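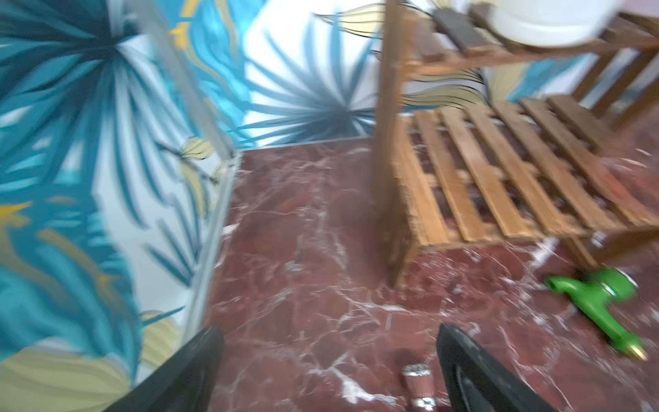 Selon une lectrice, il faudrait arrêter d'interroger les gens sur leur peur des robots et leur demander plutôt ce qu'ils font de leurs mains depuis que la machine est là. Elle nous l'a écrit après notre premier article sur Gekamau, et comme le reproche était fondé, nous sommes retournés poser la question à quelqu'un de l'atelier.

Notre interlocutrice prépare des lots de produits ménagers pour des meublés et de petits hôtels. Elle a accepté de parler à condition que ni son nom ni son équipe ne figurent ici. L'entretien a eu lieu le mardi 25 novembre, dans un café à dix minutes du site, après sa prise de poste du matin. Elle avait gardé ses chaussures de sécurité.

« Ce que je fais de mes mains ? Je remets debout », dit-elle. Elle parle des flacons pulvérisateurs que les deux bras du poste Allura doivent saisir au sol de la cellule et ranger. Avant, elle prenait un flacon, regardait le niveau, essuyait le goulot, vérifiait la gâchette et le posait dans la caisse. Le geste durait ce qu'il durait. Maintenant elle prépare le terrain pour que la machine puisse essayer, puis elle regarde, puis elle recommence la mise en place. « On m'a dit que j'allais monter en compétence. J'ai demandé laquelle. On m'a répondu : supervision. »

La direction de Gekamau emploie volontiers ce mot. Dans la note distribuée au personnel, que nous avons pu lire, il revient à presque tous les paragraphes, avec « accompagnement » et « confort de travail ». Allura, fourni par la société Fotari, y est présenté comme un collègue de plus. Notre interlocutrice n'aime pas la formule. « Un collègue, quand il ne comprend pas un truc, il me demande. Celui-là, je dois deviner. »

Elle reconnaît pourtant que le poste l'a impressionnée la première semaine. Les pinces descendent lentement, s'arrêtent, se corrigent un peu. Elle restait à regarder, les autres aussi. Et puis l'intérêt s'est usé. Un pulvérisateur, explique-t-elle, c'est une vilaine forme : lourd en bas quand il est plein, léger partout quand il est vide, avec une tête qui dépasse et sur laquelle on a envie de tirer. À la main on ne réfléchit pas. Pour la machine, chaque modèle est une nouvelle affaire, et le catalogue de l'atelier compte 245 références.

Combien sont prises en charge ? Elle hésite, sort son téléphone, retrouve le tableau affiché en salle de pause. « 56. Et encore, dans les 56 il y a des choses qu'on ne prépare presque jamais. » Le reste passe toujours par la table, à l'ancienne. Ce que la note appelle une transition ressemble donc, vu de sa place, à deux ateliers qui se partagent le même personnel.

Nous avons demandé si, au moins, le dos s'en portait mieux. C'est l'argument le plus solide de Fotari, et nous étions prêts à le lui accorder. Elle fait une moue. Se pencher cent fois vers une caisse, oui, c'était pénible, et deux personnes de l'équipe ont été arrêtées pour ça l'hiver dernier. Mais il faut bien que quelqu'un aille rechercher les objets tombés ou mal placés dans la cellule, et l'ouverture n'a pas été dessinée pour une femme de sa taille. « Je me baisse moins souvent et je me baisse plus mal. Vous mettrez ça dans la colonne que vous voudrez. »

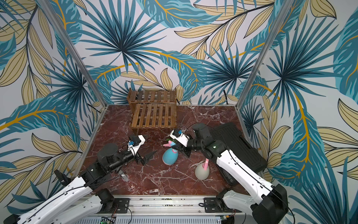 Reste la question du temps, sur laquelle elle est plus vive. L'équipe du matin sortait 200 flacons à l'heure avant l'installation, et l'objectif est resté le même après, alors qu'une personne par équipe est désormais affectée à la surveillance. Quand elle l'a fait remarquer en réunion, on lui a répondu que les courbes se croiseraient. Elle a voulu savoir quand. En décembre, lui a-t-on dit d'abord. La date ne figure plus sur la dernière version du planning.

« Je ne suis pas contre, vous savez. Mon frère travaille dans une laiterie, ils ont des machines partout et il ne voudrait pas revenir en arrière. Mais chez lui la machine marche et après on réorganise. Chez nous on a réorganisé d'abord. »

Nous lui faisons observer qu'un poste pareil s'améliore avec les essais, et que ses critiques d'aujourd'hui seront peut-être périmées dans un an. Elle en convient sans difficulté. C'est même ce qui la gêne. Chaque prise est enregistrée, bonne ou mauvaise, et sert à régler les suivantes. Or les bonnes mises en place, les bons écartements entre deux flacons, l'idée de tourner la gâchette vers l'extérieur, tout cela vient de l'équipe. « Quand ça marchera, on dira que c'est Allura. J'aimerais bien que ce soit écrit quelque part que c'est nous qui avons tourné les gâchettes. »

A-t-elle demandé une prime ? Elle rit franchement. Elle a demandé un tabouret. Il est arrivé au bout de trois semaines, trop haut.

Gekamau emploie 105 personnes et s'est engagée par écrit à ne supprimer aucun emploi à cause du nouveau poste. Nous avons relu cette phrase plusieurs fois. Elle ne dit rien des contrats saisonniers, qui forment au printemps une bonne part de l'atelier et qu'il suffit de ne pas reconduire. Interrogée par courriel sur ce point, l'entreprise nous a renvoyé la note au personnel. Fotari, de son côté, a proposé une visite guidée du poste, que nous avons faite, et n'a pas souhaité parler des effectifs de son client — ce qui peut se comprendre.

Pendant cette visite, l'ingénieur de service nous a parlé d'un second site, chez Sethi, où les choses iraient plus vite. Nous avons demandé à voir des relevés et on nous a promis de les envoyer. Notre interlocutrice a entendu parler de Sethi, elle aussi. « C'est toujours ailleurs que ça marche bien. Peut-être que chez Sethi, on leur parle de nous. »

Elle doit retourner à l'atelier pour l'après-midi, à la table cette fois, avec les caisses et les étiquettes. Elle dit préférer ces heures-là, tout en se demandant si c'est par goût ou par habitude. Les apprentis arrivés en septembre, eux, veulent tous le poste Allura, parce qu'on y est assis et qu'il y a un écran. Elle leur montre quand même comment sentir, au poids, qu'un flacon a été mal rempli. L'un d'eux lui a demandé à quoi ça servirait plus tard. Elle n'a pas su quoi lui dire et lui a mis un autre flacon dans la main.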